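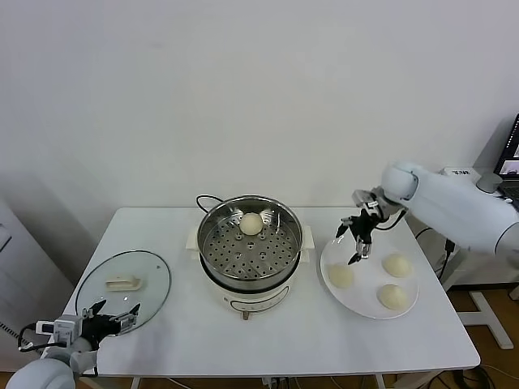 Wakana Hirose wrote to me that my last post on reheating bread had the water wrong: a steamer needs enough for the whole run plus a margin, and topping it up halfway with cold water costs more time than starting with too much. She is right, and I have changed the post. Her message also sent me back to my notes, which were overdue for a cleanup.

The question I started with was narrow. Why does day-old bread get firm even when it is wrapped tightly and loses almost no water? The usual answer is that it dries out, and for an unwrapped loaf on the counter that is partly correct. A wrapped loaf goes firm anyway. The starch, which swelled and lost its order during cooking, slowly lines up again and sets. The process runs faster in the fridge than at room temperature, and it nearly stops in the freezer.

Heat undoes much of it. Once the middle of the bread gets hot enough, the re-ordered starch melts and the crumb softens. The effect is temporary. Bread that has been reheated and cooled tends to firm up sooner the second time, so I heat only what will be eaten at that meal.

Steam is good at this for a simple reason. When it condenses on a cooler surface it gives up a large amount of heat, and the bread can't get hotter than the boiling point of water. An oven at a high setting will brown the outside before the center is warm. A microwave heats quickly but unevenly, and the thin parts turn to leather. 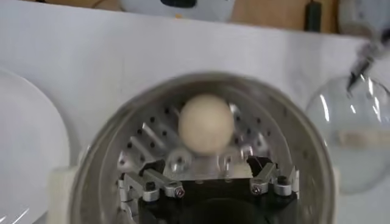 The drawback is the surface. Condensed water has to go somewhere, and on a soft crust it leaves a skin that is tacky for a few minutes. On a hard crust the result is worse — the crust goes limp and stays that way. For a baguette I still use the oven, with a little water brushed on first.

My current settings, for small soft rolls and buns:

From room temperature, 7 minutes over water that is already boiling.
From frozen, 12 minutes, no thawing.
Rest 2 minutes with the lid off before eating.

The resting step came from Tapio Rissanen, who left it in a comment last March. I ignored it for months. It lets the surface dry slightly, and the difference is easy to feel with a finger.

I have not tested altitude. Water boils at a lower temperature higher up, so the times should get longer, but I live near sea level and have no data. If anyone in the mountains wants to run the frozen case and send me numbers, I will add them to the table. Please include the weight of each roll, as the times are of little use without it.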